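Setting Reorder Points for Small Parts in Bins

The method applies to fasteners, fittings and other low-cost parts kept in open bins and drawn without a pick ticket. It needs one usage figure, one lead time and a scale.

Step 1. Find daily usage. Take the total issued over the last 23 working days and divide by 23. Leave out one-time project draws. At the Cistulow stockroom, M6 flange nuts came to 4,600 issued, or 200 per day.

Step 2. Find the lead time in working days, from the day the order is sent to the day the parts are on the shelf. Include receiving time. The supplier, Falo, ships these nuts on a three-day lead time.

Step 3. Multiply daily usage by lead time. For the nuts, 200 x 3 = 600. This is the lead time demand.
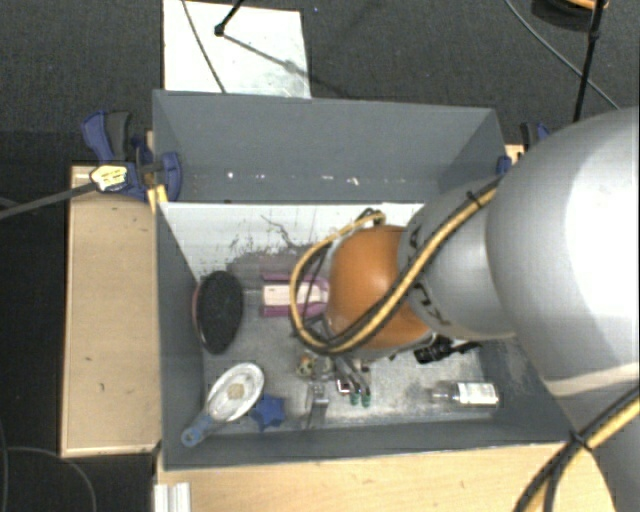
Step 4. Add safety stock. Subtract average daily usage from the highest single day in the same period. The highest day for the nuts was a Thursday, at 286 pieces, so safety stock is 86 and the reorder point is 686.

One day of peak demand is enough for a supplier that delivers on schedule. If deliveries run late, multiply the safety stock by the number of late days you want to cover.

Step 5. Convert the reorder point to weight. Weigh 200 pieces, divide by 200, and multiply by 686. Add the weight of the empty bin and write the total on the bin label in permanent marker.

Step 6. Weigh the bin at the end of each shift. Place the order when the reading is at or below the label weight. Do not reorder while a previous order is open.

Recalculate each March, and after any change of supplier or pack size.

Worksheet prepared by Tincuța Nistor.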